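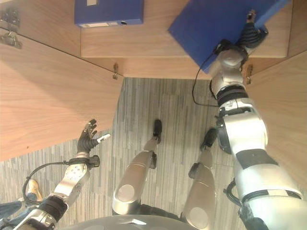
Photo: Liesl Fuchs

Workshop > Tips > Looking after your humanoid

Search tips... Go

Keeping the arm cables happy on a two-armed shelf robot

If your machine spends its days at a cupboard, as ours does, fetching boxes down and putting them back, then sooner or later you'll find yourself thinking about its cables. I think about ours a great deal (my family will tell you far too much!). We have a Dostura, second-hand, and it has taught me most of what follows.

Look at the loop by the wrist first. On the right arm it hangs in an easy curve back towards the elbow, even with the arm stretched up and a big blue box in the hand, and that is the sort of slack you want. Pull it tidy with the arm down by its side and you'll have a lovely neat robot and a cable that goes tight as a washing line at the first high shelf. I set mine with the arm fully up, leave 40 mm spare, and only then do up the clip.

Do the other arm too, please. It's easy to forget the hand that isn't carrying anything, but its cable has just as much bending to do.

Cupboard doors want watching. Open them as far as the hinges allow before you start, and run a fingertip along every hinge for burrs. A loose loop will find a sharp one, and I have a drawer of chewed Lahtinen leads to prove it.

The black gloved hands pick up cardboard dust, and a dusty finger slides on a smooth box. I wipe ours with a barely damp cloth every 200 lifts and let them dry with the fingers spread. No washing-up liquid - it leaves a film.

Carpet is kinder than you'd expect, though fluff gets under the feet. Switch off, support the body properly, and go round the soles with a soft brush. I use an old Tonent one meant for suede.

Last of all, check the three small screws at each elbow band. Nip them up by hand, a quarter turn at most, then take the arm slowly up to the shelf and back with an empty hand before you give it a box again.

Next time I'll get on to replacing the wrist clips, which I've been putting off until October.

14 shares | 3 comments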